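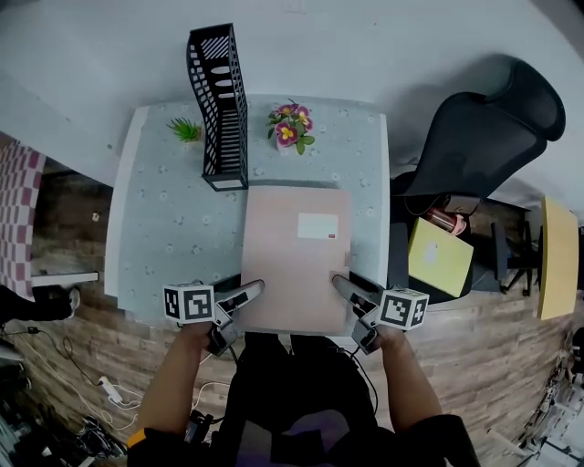 Residents should not have to learn from a returned envelope that their papers were never on file, Yolanda Sepúlveda told the Zillia Township Board, which voted to rewrite the rules under which the clerk's office keeps and returns property documents.

The new policy was posted on 03/08/2020 and applies to deeds, surveys, septic permits, well reports and boundary agreements left with the township by property owners. It takes effect in June. Until then, the clerk's office will continue to accept papers under the existing rules, and owners who have already made a request do not need to make it again.

Under the current system, documents are filed by the name of the person who brought them in. When a property is sold or passes to a family member, the papers often stay under the former owner's name, and a search by address finds nothing. A review of the office's holdings identified 1,138 property files for which the name on the file no longer matched the name on the tax roll.

Beginning in June, every file will be kept by parcel number. The owner's name will appear on a second line and will be updated each time the township receives notice of a transfer. Papers that relate to more than one parcel, such as shared driveway agreements, will be copied into each file, with the original held under the lower parcel number.

The board also set a time limit for answering requests. The clerk's office will have 30 days to supply a copy or to state in writing that no document has been found. The present rules contain no limit. Where a search finds nothing, the letter must list the names and parcel numbers that were checked, so that the owner can correct an error or suggest an earlier name.

Sepúlveda said during public comment that she had asked for a copy of a 1970s survey of her land on Cimitz Road and had received her own request back by mail with no explanation. The survey was later located under the name of a previous owner. She asked the board to require a written answer in every case, and that wording was added to the policy before the vote.

Some speakers raised concerns about original documents. Several older files contain hand-drawn plans for which no other copy is known to exist, among them plans for the lots along Histus Creek. Under the policy, originals will not leave the clerk's office except by court order or at the written request of the person who deposited them. Owners may view them by appointment during normal business hours – a photo ID will be required – and may take their own photographs at no charge.

Fees for copies of standard pages will remain unchanged. Large survey sheets, which the office cannot reproduce on its own equipment, will continue to be sent to the print shop in Benítez, and the cost will be passed on to the person making the request. The clerk will provide the price before the order is placed.

The board approved $1,000 for folders, labels and shelf dividers. No additional staff hours were approved. Refiling will be carried out by the present staff, starting with the parcels north of Cimitz Road, and the public counter will keep its regular hours while the work is under way. A file that is being moved may be unavailable for up to 2 business days.

Owners who have bought, inherited or divided property and who are not sure whether the township was notified may complete a change of record form at the counter or request one by mail. The form asks for the parcel number, the date of transfer and the name of the former owner. The parcel number is printed on the annual tax bill.

The board will review the policy after its first year of operation. Written comments may be left at the clerk's office or mailed to the Zillia Township Hall.

Recent Items
Culvert Replacement on Cimitz Road Put Out to Bid
Histus Creek Footbridge Reopens
Dog License Renewals Now Accepted by Mail
Township Hall Parking Lot to Be Repaved
Benítez Road Speed Limit Under Review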